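Week 3 handout — Blocks, color and the board
Instructor: Ingeborg Leitner
Bring this on Monday, plus a soft pencil.

Last week we stacked and sorted. This week we slow down and look hard at one block at a time, and I can't wait, because a plain block is a wonderful teacher! Turn one face toward the light and you suddenly have two or three colors to name where you thought you had one.

Start with the edges. Find the place where two faces meet and ask which is lighter. Write down the color words you would use for each (deep red, red-orange, brick — be fussy).

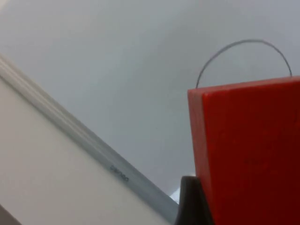
Fig. 1. Red block with a thin wire loop on top. Compare the narrow side face with the front.

Next, the ground you work on. A framed board makes a lovely stage: pale, even, with a clear border, so the block has somewhere to be. Key terms for your notes: face, edge, corner, ground, border. Bachmann's chapter in the reader covers the first three, and the Flirnier worksheet covers the other two.
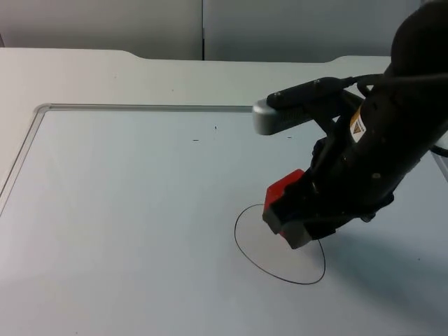
Once you have a ground you like, try the same block near the middle and then near a corner. Draw both, 8 minutes each, no erasing. The corner drawing is usually the livelier one, and I'd love to hear if you agree.

Now for the board itself. Look at how its rails meet, and how a cool gray changes the warm color beside it. Orange on blue-gray is a real treat!

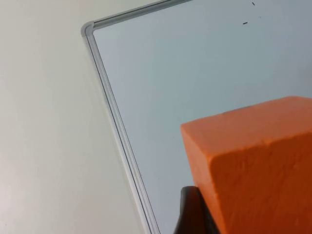
Fig. 3. Orange block close up, with the whiteboard's metal edge and rounded gray corner cap.

For next time: 300 words on one block and its ground (600 if you're taking the Dastcombe option). Leave it in tray 2266.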